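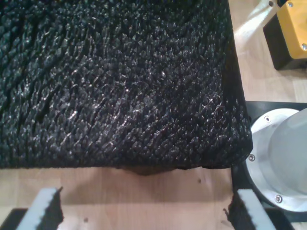
Two gripper fingers on a shaggy black textile, light wood table underneath.

Budget the small stuff first

I love the first week of October, when our capital requests are due. I know how that sounds. But for a few days everybody in the building is thinking about next year, and since we began working on automated textile handling, next year has been a lot of fun to think about!

My argument is simple. If you are planning to buy a robot cell for soft goods (towels, mats, throws, anything with a pile), write the budget backward. Start at the fingertips and the table, and leave the arm for last.

Most requests I read go the other way. Page one is the arm, with its reach and payload and a handsome rendering. Page two is the controller. Somewhere near the bottom is a line called "tooling and misc." with whatever money was left. Ours looked just like that two years ago, and I wrote it, so I get to complain about it.

Think about what a shaggy fabric asks of a machine. It folds where it likes. It creases and bunches, and a pair of fingers can come away with a tuft when you wanted the whole hem. The arm hardly matters at that moment. What matters is the pad: its width, its surface, how hard it closes, and how fast you can swap it for another one. We have tried pads that cost $70 a pair and pads that cost $420 a pair, and the cheap ones won on long pile and lost badly on anything thin. You want both! You want a drawer full of them, and the drawer should have its own line in the budget.

Griet De Bruijn, who ran the Koivisto trials with me, taught me to keep a consumables log from day one. Every pad, every screw, every scrap of test fabric goes in with a price. At the end of the first stretch our log had 626 entries, and reading through it was better than any vendor presentation I have sat through. It showed us where the money was going, and it was going to things we had never asked for in writing. Fabric, for one. Test pieces wear out, they shed, and a mat that has been grabbed 257 times does not behave like one fresh from the package. We had budgeted for a handful of samples and then spent the spring borrowing from the sales closet.

The second thing I would move up the page is time at the table. Put hours in the plan for a person to stand there and try things, with no production target attached. Our best change on the Lumar line came on a slow Friday when Griet moved the pinch point in from the corner and the mats started coming up straight. No purchase order covers that, but a labor line can.

People will tell you a budget built this way is hard to defend, because small lines invite small questions. Fair enough. I have been asked why we need three kinds of pad, and I brought the pads to the meeting along with a mat from the Huten sample box, and let everyone pinch. It took ten minutes and was the most cheerful finance review I have ever attended.

There is a real case on the other side. If you pick an arm that is too short or too weak, no drawer of pads will save you, and arms can have long lead times. So get a quote early and hold the slot if the supplier lets you. Just don't let that quote set the shape of everything else. At Fultness, where I worked before, it did, and we owned a beautiful arm for most of a year before we had anything good to put on the end of it.

This year's request has fingers on page one, fabric on page two, and table hours on page three. The arm is on page four, and I already know which one I want.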